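Re: [kalano-house] Linens and lost clothes, upstairs rooms

Lenuța Ghiță wrote:
> Can whoever did the upstairs rooms tell me which sheets are still on
> the beds? I have 30 on the laundry list and 20 back from Voicu. Also
> a guest from February is asking about something black she left, a
> sweater or a wrap, she wasnt sure.

Quick one, on my way out. Did the back rooms, front ones not yet. Checkered sheets stay on til the Voicu bag comes back, please dont strip them, we have no spares that fit those beds. Plain ones are in the hall closet, bottom shelf, pillowcases inside.

Black things: I only know of one. No idea if its hers, ask her about size before you mail anything. Last time postage was awful.

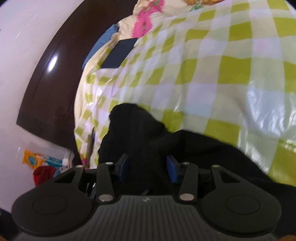
Anything dark gets washed seperate, same as before, cold and no dryer. The yellow-green checks pick up lint like crazy. Will do the front rooms after 4 if someone leaves me the key.

Need the Rumard receipt too, the 298 one.

thx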